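Forum Carrelage et sols > Joints : gris ou noirs ?

Ruta
Posté le vendredi 2 septembre 2022
Bonjour, je refais le sol de l'atelier en carreaux blancs carrés. Devis à 2 721 euros, pose comprise. Le carreleur veut des joints clairs, moi je les veux noirs et très fins. Il m'a regardée comme si je demandais de la moquette. 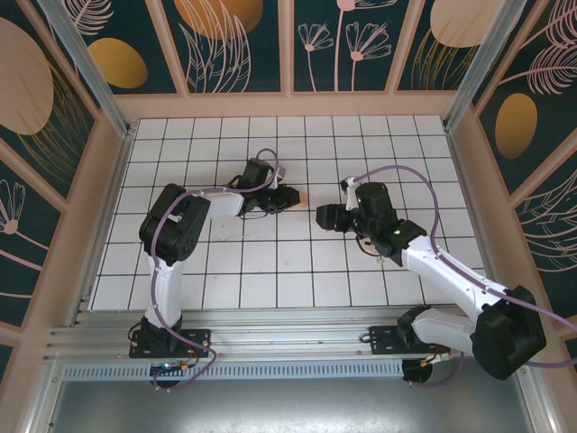

Il dit que le noir va blanchir en six mois. Vous confirmez ?

seltetmont
Six mois, il est optimiste. Le mien avait des traînées grises à Noël, posé début décembre. Ma femme appelle ça « l'effet ardoise ».

Ong
Pas d'accord. Voile de ciment mal nettoyé, ça se rattrape à l'acide dilué. Chez moi, noir depuis neuf ans, toujours noir.

seltetmont
Neuf ans sans marcher dessus, peut-être.

Benda
Prenez de l'époxy et qu'on n'en parle plus. J'ai payé 746 euros de supplément, j'ai pleuré une fois.

Ong
746 pour du joint ? À ce prix, il vient vous le lécher.

Ruta
Merci, je crois. Et le blanc du carreau, ça se salit vite ?
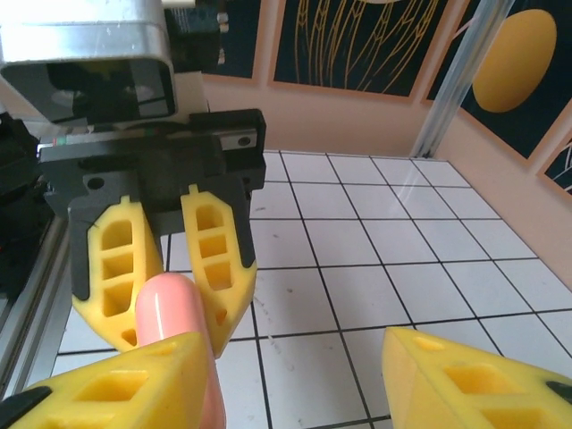

Du rose et du jaune, pour changer du blanc

Benda
Le blanc montre tout. Prenez du gris moyen et achetez-vous une vie.

seltetmont
Pour une fois, je suis d'accord avec Benda.

Ruta
Trop tard, les cartons sont dans le garage. Donc époxy, noir, et je vous laisse annoncer le supplément à mon mari.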